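About Siltura

Siltura writes and tests place-setting layouts for self-service breakfast counters. The company was set up as a side project of Catitz, a supplier of cafeteria furniture, and now operates separately. Clients are small hotels, student residences and workplace kitchens.

What we work on

Our subject is the small breakfast setting: bread, a plate or bowl, a board, and the surface underneath. Each layout is tested on a full-size tabletop with real bread. We record the reach to each item, the overlap between items, and the area left free for a cup. A layout is released after 3 rounds of testing. The current catalog holds 200 layouts, grouped by table depth.

Bread and tableware on the brown test table

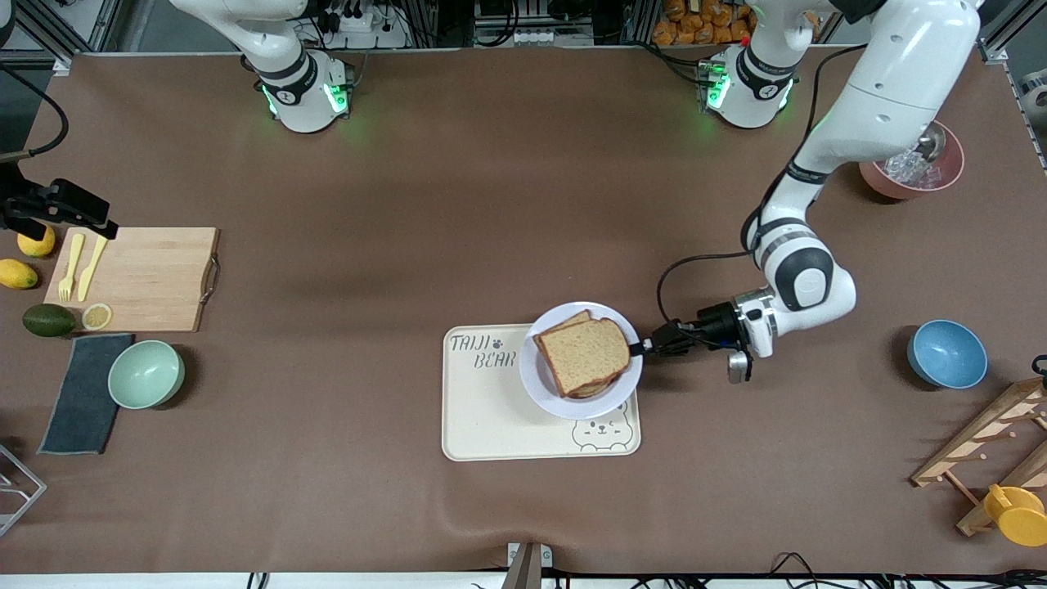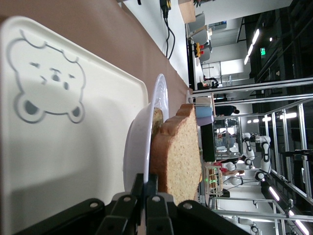 How a layout is specified

Every layout sheet gives the outer dimensions of the setting, the position of the plate relative to the near edge, and the side on which the cutting board is placed. Slice thickness is listed separately, as it affects how high a stack stands above the rim. Printed mats and trays are permitted. Where a print is likely to be covered by tableware, the sheet says so.

Uvness, our reference set, is the baseline for new work. Saragih is the compact version for narrow counters and omits the board.

Facilities and output

Testing and office work share one floor. Crumb counts and cleaning times are logged after each round and kept with the layout sheet. We have 2,000 test records on file, the oldest from the Catitz period.

The catalog is revised each August. Requests for layouts outside the standard table depths are accepted until the end of the preceding month.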